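Reviewed: Fidton 1877 torque and inspection kit, sold by Grajales
February 9, 2025

The Fidton 1877 is a boxed kit for checking shell and bracket fasteners on small robot arms. It contains a click-type torque driver, a set of hex and Torx bits, a flexible extension, a rigid extension 310 mm long, an angled mirror, a paint marker and a card of adhesive labels. We bought it to replace a loose collection of drivers on the two-arm cell and have used it since December for the routine checks on both arms.

## What we use it for

Our check sheet has the arm parked, powered down and locked out at the wall switch. Each accessible shell bolt is brought to its listed torque with the driver, then marked across the head and the surrounding surface with the paint marker. At the next check a broken paint line means the bolt has moved. Brackets are done after shells, from the top of the arm downward, and the lower brackets are inspected with the mirror before any tool goes near them.

The full check is due every 4000 operating hours. A short one, shells only, is done after any contact event.

## Driver

The driver is the best part of the kit. The scale is engraved and easy to read, and the collar locks firmly. Most of our shell bolts are set at 4 N·m, which falls in the middle of its range. Svend Hafþórsson compared it with the shop's reference tester before first use and again in January. Both sets of readings were inside the tolerance on the Fidton certificate.

The click is distinct in the hand but quiet. With the extraction fan running we could not hear it. Anyone used to a louder tool will tend to overrun it on the first few bolts.

The handle is rubber over steel. Gear grease wipes off it with a dry cloth.

## Extensions and bits

The rigid extension is long enough to reach past the curved arm housing to the fasteners above it, and it has no play at the coupling. The flexible one is not suitable for setting torque. The manual says so on its second page, in small type, and it should be printed on the shaft. We keep it for running bolts in by hand.

Bit quality varies. The hex bits are accurate and seat fully. The smaller Torx bits are slightly undersized and rock in a clean socket. We replaced them with a Wovik set that we already had in the drawer. Recessed sockets on the upper shell are where a poor bit does its damage, so test the fit by hand before applying load.

No magnetic holder is supplied. A bolt dropped into the lower bracket assembly has to be found among ribs and cutouts, and on one occasion it took longer than the rest of the check. A pickup tool should be in the box.

## Mirror

The mirror head is small, which helps between bracket plates, and its joint stays where it is set. It has no light. The underside of our brackets is in heavy shadow even with the ceiling lights on, and the mirror alone shows very little of the flanges there. We clip a penlight to the handle. Alluvach sells a lit mirror separately and we would buy that before buying this kit a second time.

## Marker and labels

The paint marker covers bare metal well. On a satin shell it needs a full minute before it can be touched. Wiping down the housing with solvent removes the line, so the wipe-down must come first and the marking last. We had that order wrong on our first sheet.

The labels did not stick to the shell for a week. We have stopped using them and record surface marks by joint and side on the check sheet, with a picture attached. Halldóra Ketilsson compares each new set against the previous one. For cosmetic wear this works better than a label would: a scratch either matches the last record or it gets a new line in the log.

## Case

Blow-molded, with molded recesses. The latches are stiff and the driver has to go in scale side up or the lid will not close. There is no space for the penlight or the substitute Torx set. It can be stood on edge without anything falling out.

## Verdict

Good for a cell with one or two light arms and a written torque list. The driver and the rigid extension justify most of the price. The mirror, the Torx bits and the labels do not, and a shop with its own bits should see whether Grajales will supply the driver alone.

- Driver: recommended
- Rigid extension: recommended
- Flexible extension: hand running only
- Hex bits: good
- Torx bits: replace
- Mirror: needs a separate light
- Labels: leave in the box
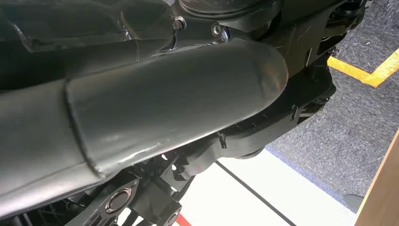 **Automation Maintenance, Cell Support**

Left arm, from beneath. Log as surface marks: light scratches and scuffs on the curved housing, with the pale scratch on the lower edge near the middle entered on its own line. The two upper bolts are reached with the rigid extension. Use the penlight for the flanges under the bracket.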